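Guide d'utilisation Zeten – Plan de pliage Bundunik
Chapitre 5 : Plier un vêtement sur le plateau
Mis à jour en mars – par la rédaction Zeten

Vous avez monté le plateau, vérifié les pieds, rangé la clé de serrage : on passe enfin au plus agréable ! Ce chapitre concerne les hauts, les tuniques, les vestes légères et tout ce qui a des manches ou des pans. Pour le linge plat (draps, nappes, torchons), reportez-vous au chapitre 6, la méthode est différente.

Avant de commencer

Le plateau Bundunik mesure 135 cm de long sur 70 cm de large. Un vêtement d'adulte y tient à plat, manches repliées, et il reste une bonne marge pour poser la pile à côté. Passez un chiffon doux et sec sur la surface, surtout si vous avez pris le café dessus (ça nous arrive aussi). Videz les poches, fermez les boutons ou la fermeture à glissière, retirez les ceintures amovibles.

Attention : ne posez jamais un fer chaud directement sur le plateau. Utilisez le repose-fer du kit Lindsay ou une surface prévue à cet effet.

5.1 Démêler et suspendre

1. Sortez le vêtement du panier par la partie qui vient en premier, sans tirer d'un coup sec.
2. Cherchez une couture. C'est votre meilleur repère, bien plus fiable que le bord du tissu, qui roule et se retourne volontiers.
3. Saisissez le vêtement en deux points éloignés l'un de l'autre et soulevez-le au-dessus du plateau.
4. Laissez pendre quelques secondes. Le poids du tissu fait une belle partie du travail à votre place !
5. Si une partie reste torsadée, reposez le tout, déplacez une seule des deux prises, puis soulevez à nouveau.

Remarque : sur une étoffe à fines côtes ou à effet sergé, suivez les lignes du tissage du regard. Quand elles partent en biais alors que vous pensiez tenir le vêtement droit, c'est qu'un pan a tourné quelque part.
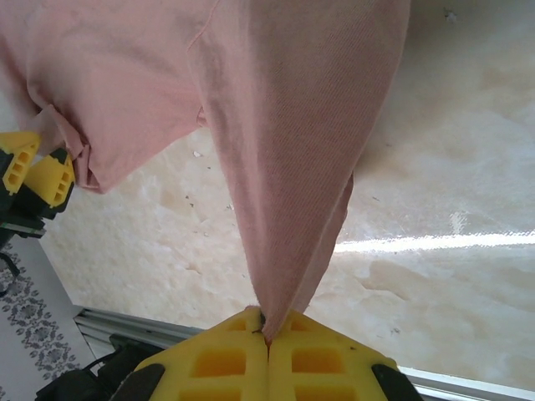
Les petits paquets de tissu se logent presque toujours à la jonction de deux pièces, là où une manche ou un pan rejoint le reste. Glissez un doigt dans le creux, poussez doucement vers l'extérieur et tout se déroule. C'est un geste très satisfaisant, vous verrez, et on le prend vite.

5.2 Étaler

1. Posez d'abord le bas du vêtement, puis couchez le reste en reculant les mains vers vous.
2. Ramenez les épaisseurs l'une sur l'autre : la couche arrière ne doit pas dépasser de celle de devant.
3. Lissez avec le plat de la main, du centre vers les bords. Pas besoin d'appuyer.
4. Alignez une couture latérale sur le grand côté du plateau.

Attention : sur les mailles lâches, ne lissez pas en étirant. Tapotez, puis laissez le tissu reprendre sa place.

5.3 Plier

1. Rabattez les manches ou les pans vers le centre, l'un après l'autre.
2. Repliez chaque côté sur une largeur d'environ 5 cm de plus que le guide Tasthorpe, si vous l'utilisez. Le surplus disparaît au pliage suivant.
3. Remontez le bas jusqu'à mi-hauteur, puis pliez encore une fois.
4. Retournez le paquet, face lisse au-dessus, et retirez le guide par le côté.

Remarque : pour un rangement à la verticale dans un tiroir, ajoutez un troisième pli. Le paquet doit tenir debout tout seul ; s'il s'affaisse, serrez un peu plus le premier rabat.

5.4 Si le résultat ne vous plaît pas

Le paquet est de travers : reprenez à l'étape 4 de la section 5.2, l'alignement de la couture règle la plupart des cas.
Un faux pli reste marqué : dépliez, secouez le vêtement et suspendez-le une nuit sur un cintre large.
Le tissu glisse sur le plateau : placez dessous les 2 bandes antidérapantes fournies, dans le sens de la longueur.

Gardez les bandes à plat dans leur pochette après usage. Elles se lavent à l'eau tiède, sans savon, et sèchent à l'air libre.

À lire aussi
Chapitre 4 : Régler la hauteur du plateau
Chapitre 6 : Draps, nappes et torchons
Guide Tasthorpe : choisir la bonne largeur
Kit Lindsay : installer le repose-fer
Entretien du plateau Bundunik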